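Odds and ends from the Amora hall

Quick one this month, I'm typing this between loads of chairs. Thank you to everyone who came to the winter supper. 78 plates went out of that kitchen and the soup held, just. If you left a casserole dish behind it is on the shelf by the back door with your name on it, or with a question mark on it if you didn't label it. Please label them.

Main business: the curtain and fabric swap. Moved to the big room, December 27, 2025, doors at 4. Same rules as the November one. Bring clean fabric, a yard or longer, take home what you like. No foam, no pillows, no carpet (you know who you are). Siamak Nikzad will be at the door with the tickets, one per bag. Leftovers go to the Sotach thrift store on Cao Street, they've asked for cottons first and no more velvet until spring. 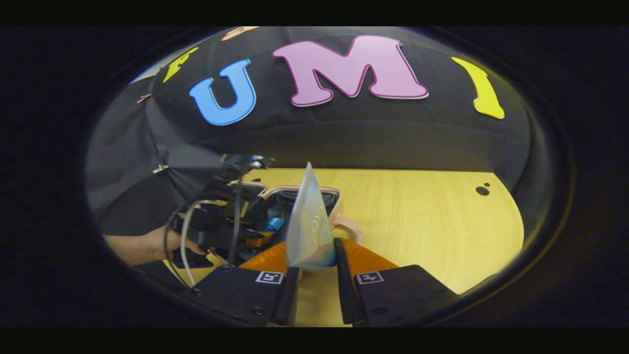

Carla Mansour is running the hemming table again and wants people to bring their own pins, because hers walked off last time. She will also do a short talk on hanging heavy cloth without sewing it. Mostly drape, pin, clip, step back, fix the sag. Black is the color she keeps telling us to save for backdrops, and she's right, pink and yellow letters jump right off it. So if you have a big dark piece you were going to cut up for rags, don't. Bring it to her table first. Old bedsheets are fine for practise, flat ones, not fitted.

Machines. We have six promised but only four with working foot pedals, so if yours runs and you can carry it up the steps, please call Carla. Extension cords too. Tape your name on the plug end. The Dreltance shop is giving us a box of mixed thread, colors unknown, first come.

Parking is in the side lot only. The front is blocked off for the roof people and their truck will not move for you, I have asked. Street is OK after 3.

Coffee is on, cups are not, bring a mug. Kids welcome but scissors stay on the tables. We need two more pairs of hands for clean up at the end, it's sweeping and stacking and it goes fast if nobody stands around talkng. Tell Siamak at the door if you can stay.

Next newsletter when I get to it. Dues envelopes still in the hall drawer.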